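Jeans drive moves to the Temomville workroom

The spring clothing collection has a new sorting spot. Bags and boxes that used to go to the Hikau building now come to the workroom in Temomville, on the second floor, next to the supply closet. The old room is being painted and will stay closed through April.

Denim is what we need most. Sirko, the repair shop that takes our mended pairs, has asked for up to 90 before the end of the month, in adult sizes. Dark colors go fastest. Shorts and jackets are welcome too, but they are kept for the summer table and won't be counted toward the Sirko order.

We are using cardboard boxes as open cubbies this year. A box turned on its side takes up less floor than a rack, and you can see what is in it without digging. Dark blue goes in one, lighter washes in another. Please don't tape the flaps shut - the boxes get used again.

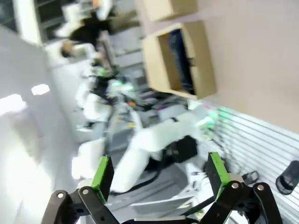

Before you drop off

Wash and dry everything first, and empty the pockets. Zip the zippers. If a pair has a rip or a missing button, pin a note to the waistband so the menders can find it. Stained items can go in the Stevov textile bin by the parking lot, which is emptied every month.

Keep bags off the work surface, where small parts and papers are easily lost. Leave them on the floor under the window instead. The room is open until 6 p.m., and anything larger than 20 pounds should come up in the elevator.

Spare boxes are still needed, medium size, clean and with all four flaps.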